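Toy drive takes over a kitchen table for January

The annual toy sort run by Sheldon Hiebert is under way again in Getis, and this year's goal is 500 filled boxes for families on the Pondico side of town. Last winter the drive gave out 2,727 separate items, most of them small plush animals, plastic figures and craft supplies.

Hiebert started the sort nine years ago after a neighbor's move left him with three bags of toys and nowhere to take them. He still does much of it at home, with a few other households in Getis taking a share. Each household gets a stack of flattened boxes, a roll of tape and a one-page list of what goes in and what stays out.

The list is short. Plush toys go in first. Plastic toys come next, and anything with a battery is set aside to be tested later. Modeling clay is accepted only if it is sealed in its own bag. Books are welcome but are packed separately and go to the reading room on Lecomte Street.

"People bring us wonderful things and they also bring us half a puzzle," Hiebert said. "We don't mind. It all gets looked at."
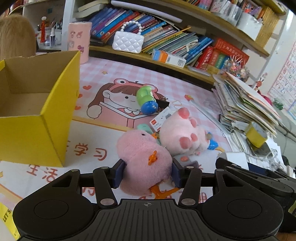

Plush toys take the longest. Every one is checked for open seams and for eyes or beaks that have worked loose, and anything that needs a stitch goes into a mending pile. Hiebert said 49 toys were mended last year, some of them twice. Those that can't be fixed are used for stuffing.

After that they are surface washed and left overnight. Hiebert said he used to run them through a machine until a load of bears came out with their fur matted flat, and he now asks every household to use a damp cloth and mild soap. White and pale pink toys show dirt the most and often need a second going-over.

Space is the other problem. Most of the households taking part don't have a spare room, so the toys share the table with mail, homework and whatever else is there. Hiebert asks people to keep one box open at a time and close it before starting the next. He also suggests an old tablecloth, as clay and marker do not always come out.

The boxes themselves are donated by Grutomier, a packing supply shop in Getis, which has offered 100 more if the drive runs short. They are not wrapped. A plain label on the lid gives an age range and nothing else, and families choose from the tables at pickup.

Modeling clay was added to the list two years ago after several parents asked for something children could do indoors. It has turned into one of the most requested items. The drive takes any color, but Hiebert asks that bags be squeezed flat and pressed shut before they are packed, with the clay placed on top of the plush where it won't get crushed under anything hard. 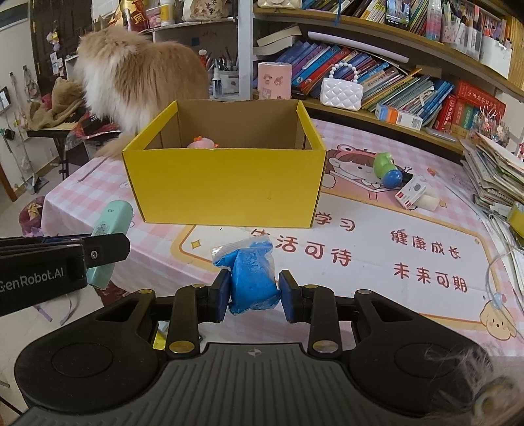 A bag of blue modeling clay beside an open yellow box, with a long-haired cat at the back of the table.

Cats and dogs are a regular part of the work in several homes. The drive's list now has a line asking households with pets to mark their boxes, so that families with allergies can pick others. Hiebert said the line was added at the request of one mother last year and has caused no trouble – most people were glad to be asked.

Toys can be left in the covered bin outside the Lecomte Street reading room until 6 p.m. through the end of January. Donors are asked not to leave bags on the step when the bin is full. Large items such as ride-on toys and dollhouses can't be taken this year, and neither can anything with missing parts, though Hiebert said he expects to get some anyway.

Households that would like to take a share of the sorting can pick up boxes and a copy of the list at the Grutomier counter. No sign-up is needed for a first batch. Finished boxes should be taped, labeled and returned to the same counter, where they are collected in the late afternoon.

Pickup for families will be in the front room of the Lecomte Street building, starting at 9 a.m. Books will be on a separate table near the door – one per child to begin with, and more if there are any left at noon.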